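Drurora Kitchen Corner
Set-up guide, section 4: Getting the microwave ready and warming your first plate

Welcome to the nicest part of the guide! By now your worktop is clear and your microwave is out of its box, so all that's left is to get it seated, put the turntable in and warm something good to eat. We've kept it to a handful of short steps, and you can take them at whatever pace suits you.

This section covers two-knob microwaves with a push-button door. If yours has a touch panel, go to section 5.

4.1 Placing the microwave

1. Choose a flat, steady surface that can take the weight. Leave room on the left for the door to swing right round.
2. Check the clearances printed in the maker's leaflet and keep to them on every side, top included.
3. Keep the vents clear. Tea towels are the usual culprits.
4. Don't plug in yet.

Note: If you are using the Umton shelf, tighten all 4 brackets before you lift the microwave on to it.

4.2 Fitting the turntable

1. Press the round button at the bottom of the control panel and let the door open fully.
2. Take out any loose packing, then wipe the floor of the oven with a soft, damp cloth. Dry it well.
3. Set the roller ring down first, wheels on the floor of the oven.
4. Lower the glass plate on to the ring and turn it gently until it settles on the hub in the middle.
5. Give it a slow spin by hand. It should go round smoothly, with no rocking and no scraping. 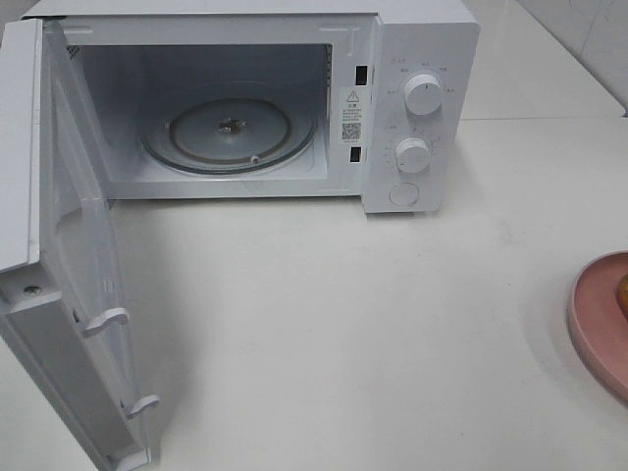
A turntable that rocks is nearly always sitting off its hub, and it's a very easy thing to put right. Lift the glass straight up, check that the ring is lying flat, and try again. Look for the small dark hub at the centre of the plate, and for the little white roller wheel near the front of the ring; if you can find both, you have good landmarks to work from. Then glance at the door. The two hooks on its inner side go into the two dark slots at the right of the opening, so wipe away any crumbs there with a dry cloth and never poke anything into the slots.

CAUTION: Leave the warning label on the front of the oven in place. Do not run the microwave empty, with the glass out, or with a door that won't shut properly.

4.3 Choosing a plate

Now for the fun bit. Any plate you use for heating must be marked as microwave safe, and that goes for plastic ones especially. Turn it over and look underneath. If there's no mark, serve on it by all means, but do your heating on something else.

A plate with a raised rim is lovely for burgers and anything with a sauce, as the drips stay where they belong and there's an edge to hold. The Arai side plates in our Kellville starter box come in a set of 2, and they sit nicely on most turntables.

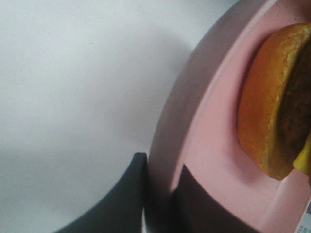

Fig. 4b. Cheeseburger on a pink rimmed plate.

4.4 Warming a burger

1. Take off any wrapper, foil or cocktail stick.
2. If you can, lift the bun off and warm the filling by itself first. The bread will be so much better for it!
3. Put the food in the middle of a microwave-safe plate, and the plate in the middle of the turntable.
4. Shut the door until it clicks.
5. Set the upper knob to a medium power.
6. Turn the lower knob to a short time. You can always add more.
7. When the timer stops, open the door, turn the filling over and give it another short burst.
8. Add the bun for the last few seconds only.

Check that the filling is piping hot right through before you serve it. If you have a food thermometer, the middle should be well above 64 °C; we like to see a comfortable margin over that. Let it stand for a minute, then tuck in.

CAUTION: Plates can get very hot even when the food is only warm. Use oven gloves.

4.5 After each use

Leave the door open for a few minutes to let the steam out,

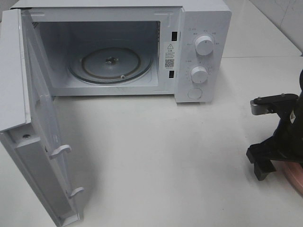

and then wipe the walls and floor while any splashes are still soft. The glass can be washed in warm soapy water once it has cooled. Do the roller ring as well, about once a week if you cook most days, and dry both parts before they go back in.

For stubborn smells, put 200 ml of water and a slice of lemon in a microwave-safe bowl with a wooden spoon standing in it. Heat until it steams, leave it to stand with the door shut, then wipe round. It smells wonderful.

Return both knobs to their resting position when you finish.

Next: section 5, Touch-panel models
Guide last revised 19 Feb 2023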